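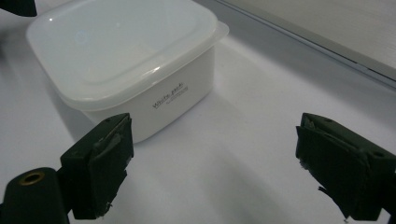 White pack, lid on.

Skillurlow goes to Cluteo, and our post bag goes mad

After two years of being told that nobody wanted a slow film about a ferry timetable, we can report that somebody does. Skillurlow, the first feature by Uyên Văn, has been picked up by Cluteo and will open in November, in cinemas where cinemas are open and on the Cluteo site where they aren't.

For those who missed our earlier items (there were four, and one of them was mostly about parking), the film follows a woman who comes back to the island of Skillurlow to sell her late father's house. The only buyer turns out to be the man she left standing at the harbour at nineteen. They have one weekend to agree a price. They spend most of it arguing about guttering. It runs to 80 minutes and I'd happily have sat through another ten, mainly for the guttering.

Uyên Doãn plays the daughter. Yes, the director and the lead are both called Uyên, and no, they're not related. On set they were Uyên V and Uyên D until the second week, when the crew gave up and just shouted and waited to see who turned round. Doãn has done plenty of telly, usually as the solicitor who comes in with a folder, so it's a pleasure to see her given a whole film and no folder at all.
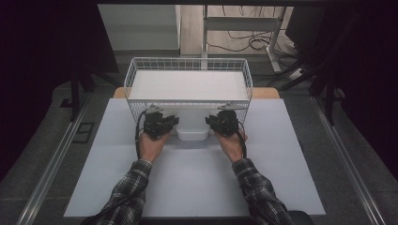 The money, as ever, was the long part. Wivodau put in the first share and then went quiet for a winter. The rest came from 457 backers, each of whom was promised their name in the credits, and each of whom has got it. The credits are therefore quite something. Do stay for them if you're in there. Two people have spelled their own names wrong on the form and have asked us to pass on that they know.

Moroz, who handled the sound and the music, recorded the ferry horn on three separate crossings before settling on the first one. The score is mostly harmonium, with a bit of cello when anybody looks out to sea. People look out to sea a fair amount. There was talk of a record of it, pressed in a run of 500, and I'm told this is still talk.

We showed a rough cut to members last winter and the cards that came back were kind, apart from the one that said only "dog?" The dog has since been given an extra scene. Văn has also trimmed the opening, which used to have a very long shot of a kettle, and has put back the row in the chandler's shop that everyone liked. If you saw the earlier version and left during the kettle, please consider this your invitation to return.

Our own preview is on 19 September 2020 at the usual hall, with the chairs set well apart and the windows open, so bring a coat. Seats have to be booked ahead this time. Reply to this newsletter with your name and how many of you are coming from the same household, and we'll send back a row letter. There's no interval and no bar – a flask is fine, crisps are a matter for your conscience. Văn will take questions afterwards from the front, over a link if the trains are up to their usual tricks.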